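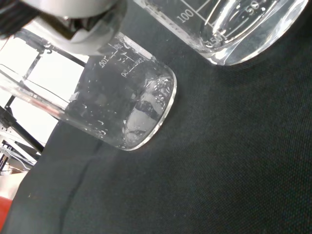

Audience Host (casual), Stollier Hall

Stollier Hall is looking for casual audience hosts for the coming chamber music season. The hall seats 400 and presents recitals, string quartets and small orchestras, along with a free lunchtime program once a month.

Hosts work in the foyer and the auditorium. You will scan tickets, show people to their seats, manage latecomers and answer questions before the concert and at interval. Many of our patrons are coming to a classical concert for the first time, and they ask when to clap, whether they can take a drink in and how long the second half runs. We want hosts who can give a straight answer without making anyone feel silly.

Shifts are usually four hours. Evening shifts start at 6 pm and lunchtime shifts at 11 am. Most hosts do two or three shifts a week during the season, with fewer in December and none in January. You will need to stand for long periods and use stairs in low light.

You will need:
— a current Working with Children Check, or be willing to get one
— some experience dealing with the public, paid or unpaid
— to be available for at least one evening a week
— plain black clothing and quiet shoes (we supply the vest and torch)

You don't need to read music or know the repertoire. Program notes are sent out the day before each concert and hosts are asked to read them. First aid training is useful but we can arrange it after you start.

Hosts are paid the casual rate under the relevant award, with penalty rates for weekends and public holidays. You may also sit in on any concert that hasn't sold out, including the Kaufmann recital series, if you are not rostered on that night.

The closest tram stop is at the corner of Bradau Street. Staff parking is limited and goes to those finishing after 10 pm.

To apply, send a resume and a short letter of up to 400 words to the front of house office, telling us which evenings you can work. Please put "Audience Host" in the subject line. Applications close at 5 pm on the last working day of the month. Shortlisted applicants will be asked to a group session at the hall, followed by a paid trial shift.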